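I own something like 200 discs of old TV shows, and for years I looked after them badly. If you have a shelf like mine (mysteries, sitcoms, a couple of westerns my aunt Oi-ling taped off the air and later bought properly), here's what I do now.

Wipe from the middle out. Never go round and round the way you'd dry a plate. I use a soft cotton cloth, barely damp, with a tiny drop of dish soap if there's a fingerprint on it. Paper towels scratch, and so does the hem of your T-shirt, sorry.

Push the button in the center of the case before you lift the disc! I cracked the second season of a show I really loved by yanking it up by the rim. Those tight hubs in the big box sets are the worst for it, so I moved mine into paper sleeves and kept the booklets in a shoebox.

Store them standing up, away from the radiator and out of the sun. Mine went from the windowsill to the hall closet in July and I should have done it sooner.

Labels: felt-tip made for discs, nothing ballpoint, no stickers. A sticker that starts to peel inside a player is a miserable way to spend a Tuesday night. 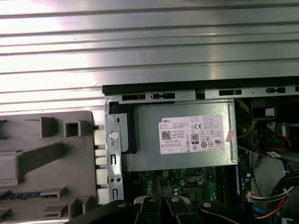
If a disc skips in one player, try it in another before you give up on it. My living room player sulks over anything with a smudge, but the drive in my old desktop computer will read nearly everything I feed it. Dust matters there too -- with the computer shut down and unplugged, I open up the case and go over the inside with short puffs of canned air, holding the can upright. Look for the little screws as you go and put any you take out in an egg cup.

For light scratches, my friend Wing-yan swears by plain white toothpaste, rubbed gently from center to edge and rinsed off. I've tried it on 3 discs and it saved 2 of them. The third is a coaster now, and a pretty good one.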